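Rotden Household Advice Service
Caring for Dark Fabrics
Last reviewed: 2026-10-22

Dark cottons and linens lose colour chiefly through friction and excess detergent. Residents are advised to follow the guidance below, which applies to domestic machines of standard capacity.

Before washing
Turn garments inside out and close all zips. New items should be washed separately for the first two cycles. Heavily soiled articles may be soaked in cool water for up to an hour.

Washing
Select a cool programme and a short spin. Liquid detergent is preferred, as powder may leave pale marks along seams. Do not fill the drum beyond three quarters. Where a colour-catching sheet is used, discard it after one wash.

Drying and sorting
Remove the load promptly and dry it away from direct sunlight. Bring the dry articles to a clear, clean surface and separate dark cloths from light ones before folding.

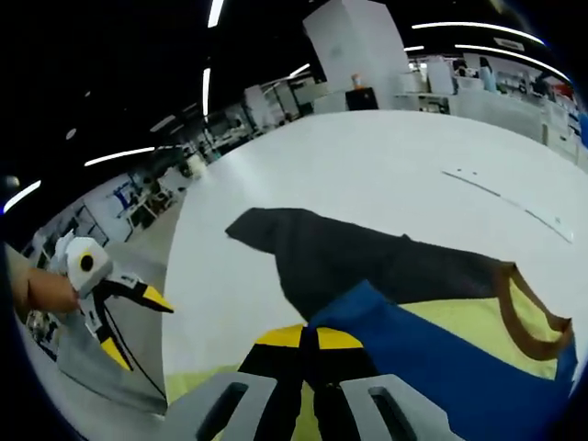

Smooth each article by hand and fold along the seams. Items that require pressing should be ironed on the reverse at the temperature shown on the care label.

Storage
Store dark fabrics in a dry cupboard. Cedar blocks should be lightly sanded each December.

Enquiries regarding this page should be addressed to Pao-chu Tai, Household Advice. Leaflet 223, Stain Removal, is available on request.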